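# Brondum Room Set: simulated two-arm tasks from the Bralumdale robotics club

Data card, last changed 28/09/2025. Maintained by Kiprono Mwakalinga.

## What is in this repository

The set contains 400 simulated episodes made by the students of our club in Bralumdale during the second half-year course. All of them were driven by hand with the Daza controller, a pair of joysticks which the older group built in February. No episode was produced by a trained policy.

Each episode is one folder. Inside are the camera frames, the joint positions of both arms, the state of both grippers, and a text file with the instruction that the student received. Frames and joint positions are stored at 30 per second.

## The room

We use one living room with brick walls, a wooden floor, a long white table and a sofa. The robot has two arms with two-finger grippers. The tasks are about the things on the table: to move the cup onto the plate, to push the plate away from the corner, to lift the brown object and put it down again. Students call the brown object "the hat", and the word also stands in many instruction files, so please do not be surprised by it.
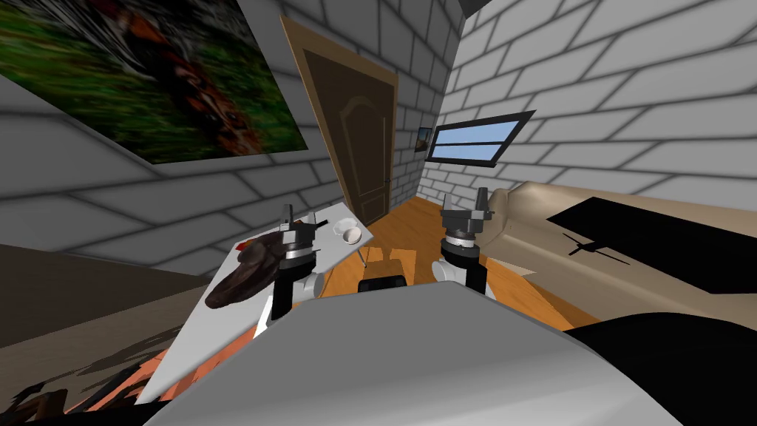
*Brondum room, robot camera. Both grippers open and empty.*

The wide view makes straight things look slanted, the door and the window most of all. We kept it so, as a narrower view lost the grippers in many positions. If you need straight lines, you must correct the frames yourself. The lens values are in `camera.txt`.

## Known problems

- In 58 episodes the student stopped before the task was finished. They are marked `partial` and we did not remove them.
- Some black surfaces near the sofa have no texture. Do not use this area for training a segmentation model.
- The left arm often hides part of the table. Instructions may name an object which is hardly visible in the first frame.
- Spelling in the instruction files was not corrected.

## How to load

Run `load_room.py` with the folder path. Version 2 of the Prostberg reader is necessary; the older one mixes left and right arm without any warning.

## Use

Free for schools and clubs. If you write a report with this data, please name the club and send us a copy.

Filed under: Student Projects, Simulation, Two-Arm Robots

Comments

**mirek_t:** Does the left/right problem also touch the gripper files, or only the joints?

**Kiprono Mwakalinga:** Both. Please update the reader and load everything again.

**oldlathe:** Used the partial ones to teach my group how to spot a failed grasp. Very useful that you left them in.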